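Search this site
Search

Category: Drinks Trade News

10 June 2023

Isthorpe drinks firm asks small investors to check their paperwork

Hello from all of us at Nistholm! I'm Lovely Tan, I look after our shareholders, and I've got some news that affects anyone who bought into our cider through the Skinner share scheme.

We've found that 40 people were sent certificates with the wrong number of shares on them. The register itself is right – I've been through all 1,959 entries with a ruler and a lot of tea – but the bits of paper don't match it, and I'd like them back so we can send you proper ones.
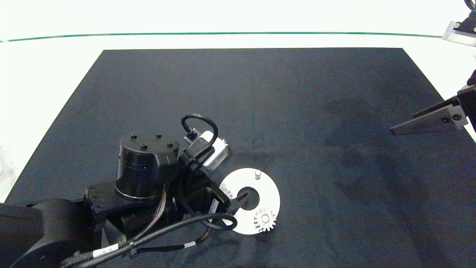 What to do if you've got one

Look in the top corner of your certificate. If it says Series 2, pop it in the post to me at our Isthorpe office and a new one will be with you by the end of July. Please don't send money! We will never ring you up and ask for a fee, and if somebody does, put the phone down and tell me.

Zariven, the accountants who spotted the muddle, are now checking the older certificates as well. I'll write to everyone on the list when they've finished, whatever they find.

Shareholders' evening

We're still holding our July get-together in Isthorpe, with room for 400 (and yes, there'll be cider). Bring your certificate along if you'd sooner hand it over in person – I'll be at the desk by the door.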